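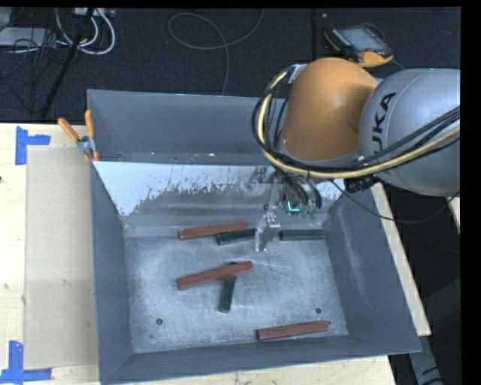

KUKA arm over the grey bin, bar set, fixed cam.

bin-grip-compare, readme

Notes + data for the gripper comparison on the Pralulthorpe cell. Two finger sets, same arm, same bin. Still a draft, numbers may move a bit.

What's in it
- runs/ one folder per attempt, 77 total
- fingers_a/ the Clellilell narrow tips
- fingers_b/ Jesell wide tips, 8 attempts only, see below
- labels.csv picked / dropped / missed / aborted, done by hand

Parts are red and green bars. Tipped in, not placed, so they land crossed or up against the walls. That's the hard bit. Bars near a side wall need the wrist turned or the gripper body hits first. Don't average wall picks with the rest, there's a column for it (near_wall, 0 or 1).

Camera
Fixed, doesn't move between runs. Bin can. We clamp it at the back left but check the tape corners on the table before you trust the old calibration. Bare metal floor glares on some runs, depth goes patchy there. Haven't fixed it. Ó Dálaigh segmenter copes better then the stock one, esp. the dark green bars, but it's slower.

Results so far
Narrow tips: 69 attempts, 54 picked. Most of the misses are crossed bars, it grabs the top one and drags the other.
Wide tips: stopped after 8, kept fouling on neighbouring bars. Not a fair test, want to redo with a smaller opening.

Known problems
- 17 runs from October have the wrong colour balance, flagged in labels.csv
- force log starts late on a few, havent counted
- cable slack on the wrist changed partway thru, no note of which run

Licence: ask first. To do: grey bars, deeper bin.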